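How to make sour pickles in salt water, without vinegar

Written by Alžběta Michalík, updated 06/09/2025

When I moved to Plonham, I could not find the pickles of my childhood in any store. The pickles in jars were all made with vinegar and sugar. They are good for a sandwich, but they do not have the cloudy water and the soft sour taste which I remember from my grandmother's cellar. So I started to make them myself, and after several bad summers I can make them so that my family asks for more. On this page I write down the whole way I do it.

What you need

One big glass jar, 3 liters, with a wide mouth
Small firm cucumbers, enough to fill the jar tightly
Salt without iodine and without anything against clumping
Water
Two heads of garlic
Dill, the old kind with flowers and seeds
A piece of horseradish root, as long as your finger
A few leaves of sour cherry, grape or oak
Black pepper and mustard seed, if you like them
A small plate or glass weight that goes through the mouth of the jar

The leaves are important. They keep the pickles crisp, and I had mushy pickles each time I left them out. I use sour cherry, from the tree of my neighbor. If you take leaves from a tree, be sure that it was not sprayed.

Choosing the cucumbers

Buy the pickling kind, short and with small bumps. The long salad cucumbers have too much water and the skin is wrong for this. They become hollow and sad. If you only have long ones, eat them fresh with sour cream and leave the pickling for another week.

Press each cucumber with the thumb. It should not give way. Yellow ones are too old and have hard seeds. I try to buy them in the morning and put them in the jar on the same day. A cucumber that was three days in the refrigerator can still be used, but soak it longer.

Soaking

Wash the cucumbers gently, with the hand and not with a brush. Then put them in a big bowl with very cold water and leave them for two hours. If the kitchen is warm, change the water once. After the soaking cut a thin slice from the flower end. That is the end where there was no stem. In this end there is something that makes the pickle soft. If you do not know which end is which, cut both.

Making the salt water

For each liter of water I take 40 grams of salt. Please weigh it. Spoons are different in every house, and coarse salt takes more place in the spoon than fine salt. With too little salt the pickles go bad, and with too much they are only salty and the sour taste comes very late.

If your water smells of chlorine, boil it and let it cool completely. I boil mine always, it is my habit. Stir the salt until you see no grains at the bottom. Do not pour the water hot on the cucumbers. There are recipes which do this, but they are for another type of pickle.

Filling the jar

Wash the jar with hot water and soap and rinse it well. Put half of the dill, the garlic, the horseradish and the leaves on the bottom. Garlic can be whole, only peel it and crush it a little with the side of the knife.

Now stand the cucumbers up in the jar, one close to another. The first layer is the biggest ones. The second layer can be smaller ones, lying down, wherever there is a place. Push them so they hold each other. If they are loose they will swim up.

Put the rest of the herbs on top, pour the salt water over everything and put the weight on it. All must be under water. Anything that comes out of the water can grow mold. Leave a space of two fingers under the mouth of the jar.

Waiting

Close the jar with a lid, but not tight, and put it on a deep plate. It will run over a little. Keep it in the kitchen, away from the sun. In summer my kitchen is around 3 degrees warmer than the hall, so in the hottest weeks I keep the jar in the hall.

The second or third day you will see small bubbles, and the water becomes cloudy. This is how it should be. The smell is sour and of garlic. If there is a thin white film on the water, take it off with a clean spoon and continue. If you see mold with hair, or black or pink color, or the smell is like something rotten, throw away the whole jar. Do not taste it to be sure.

Taste the first pickle after three days, if everything looks and smells right. It will be half sour, still bright green and white inside. I like this best with new potatoes. My husband waits for a full week, when they are olive color all through. When they are as sour as you wish, close the lid and put the jar in the refrigerator. There they keep changing, only slowly. We had one jar that was good until January, but usually they are eaten much sooner.

Questions I received

Kazimír Skála wrote to me that his pickles were hollow inside. Mostly this comes from cucumbers that waited too long after picking, or which grew with too little water. With the jar you cannot repair it. Hollow pickles taste the same, so cut them in a potato salad.

Another reader asked if the old salt water can be used again. I would not fill a second jar only with it. But a small cup of it added to new salt water helps the new jar to start faster. What remains I put in soup, little by little, and then I do not salt the soup before I taste it.

Can you use a plastic bucket? If it is made for food, yes. Metal I would not use at all, the salt and the sour eat it.

And about slices: you can cut the cucumbers, but then they are ready sooner and they become soft sooner. For slices I begin to taste already on the second day, and I make only a small jar which we can finish in one week.

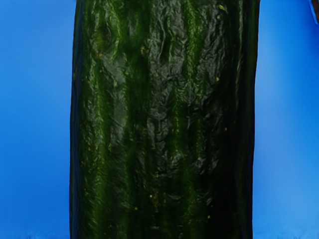

With garlic there is one more thing. Sometimes it turns blue or green in the jar. I was afraid the first time and threw out everything, which was a pity. It is only the garlic meeting the sour water, and you can eat it. The garlic from the bottom of the jar is very good on bread with butter.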